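Notes on the Gondwood allotment waiting list

The list for plots at Gondwood was reopened in February, and 218 households are now on it. The site has 23 plots. It is my view that the present rules serve neither group well. 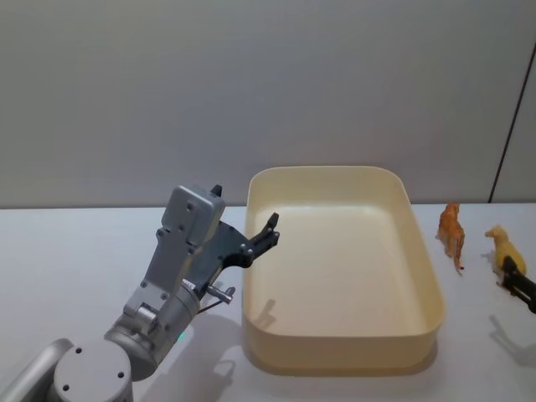

Storum residents have asked why full plots are not divided on surrender. The request is a fair one. A half plot is ample for most new growers, and the rent could be halved with it.

The lower field at Ploltumell has lain unused for 3 years. It has a water supply and a sound gate.

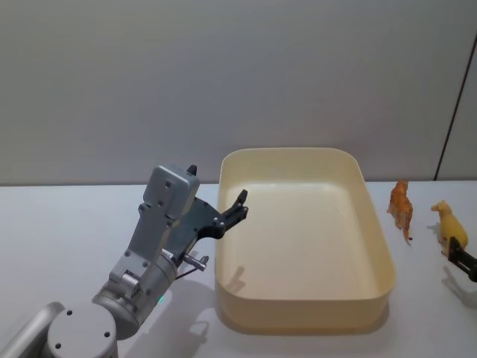
Clearing it would cost £1,000, a sum which the parish already holds for open spaces. I have written to the clerk to ask that the matter be placed on the next agenda.

Inspection is the second difficulty. Plots are visited once a year, in winter, when neglect is hard to judge.

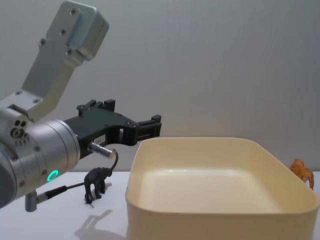
Kaneko
July 19, 2024

A summer visit should be added, with written notice to the tenant beforehand.
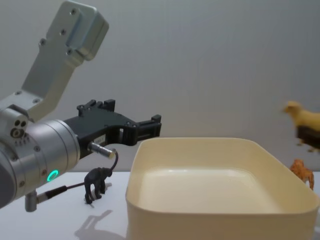

One reader wrote to say that tenants who are ill should be given a full season before any notice is served. I agree, and shall add this to my letter.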